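Seed bank

A seed bank stores seeds so that plants can be grown again years later. The one at Pumdale keeps 2,271 kinds, from tiny poppies to big, knobbly beans!

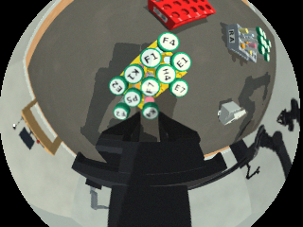 Storage

Seeds are dried, sealed and chilled. Many last 30 years or more this way, and some grains do far better.

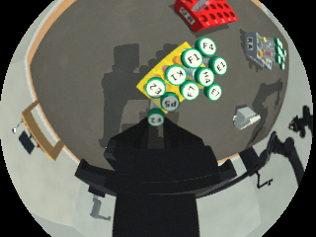 Labeling matters as much as cold – a seed with no name is nearly useless to a grower. Short codes are popular on small containers, and a letter with a number, such as F4 or K1 on a round white cap, fits neatly. The full record, with place and month of harvest, goes in a catalog. Hiwot Derese wrote the one used at Trilport.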